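Pasta térmica, curvas de ventilador y un servidor doméstico que sonaba demasiado

Llevo tiempo con un equipo de sobremesa reconvertido en servidor en el armario del pasillo. Hace de NAS, sirve la música y ejecuta las copias nocturnas. Lo llamé Wekell cuando lo instalé y así figura todavía en el DNS local. Hasta junio no dio problemas. En junio el armario pasa de tibio a caluroso y el ventilador de la CPU empezó a subir de vueltas a las tres de la madrugada, la hora a la que arranca la compresión de las copias.

Primero miré los registros. El script que uso guarda la temperatura del paquete cada minuto en un CSV. Con la carga nocturna el procesador llegaba a 80 grados y se quedaba ahí hasta terminar. No es una cifra peligrosa, pero la curva del firmaware estaba definida con un escalón muy brusco justo antes de ese valor, y el ventilador pasaba a 2356 rpm en pocos segundos. Luego bajaba, volvía a subir, y así toda la noche. El dormitorio está al otro lado del tabique.

Había dos cosas que corregir, la curva y el contacto térmico. La pasta era la original del montaje. Cuando se seca pierde capacidad de rellenar las irregularidades entre el encapsulado y la base del disipador, y el síntoma típico es una subida muy rápida al aplicar carga, con una bajada igual de rápida al retirarla. El CSV mostraba exactamente eso.
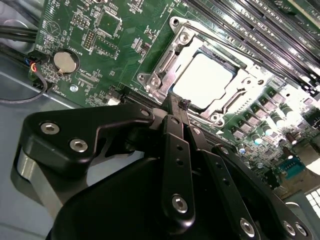

Para limpiar uso alcohol isopropílico y filtros de café, que no sueltan pelusa. Conviene encender el equipo un rato antes de desmontar, porque la pasta templada se despega mejor y el disipador sale girándolo un poco hacia cada lado. Nunca tirando en vertical. En cuanto a la cantidad, un punto central del tamaño de un guisante pequeño; la presión del disipador hace el resto. He probado la cruz y la línea en otros equipos y la diferencia estaba dentro del margen de error del sensor.

Los tornillos del disipador se aprietan en diagonal, media vuelta cada vez, hasta que hacen tope. El mío lleva muelles, así que el par final lo fija el propio muelle.

Con la pasta nueva, la misma tarea se quedó 9 grados por debajo. La temperatura en reposo no cambió de forma apreciable: 40 grados antes y 40 después, que es lo que da el armario con la puerta cerrada.

La curva la rehíce con cuatro puntos en lugar de tres y activé la histéresis, que venía a cero. El mínimo quedó en 500 rpm, inaudible a un metro. También aumenté el tiempo de respuesta de subida para que un pico corto no mueva el ventilador.

Aldo Amato me sugirió por correo limitar además los hilos de la compresión. Lo hice. La copia tarda más, pero a esa hora no compite con nada, y el consumo medido en el enchufe es más plano.

Queda pendiente la ventilación del armario. La rejilla inferior está medio tapada por el rodapié y el aire caliente no tiene salida arriba. Tengo localizada una rejilla de aluminio en el catálogo de Gandico, pero el ancho no coincide con el hueco y habría que cortar la puerta. De momento la dejo entornada por la noche.

El script de registro y los valores de la curva los subiré al repositorio cuando quite las rutas que están escritas a mano.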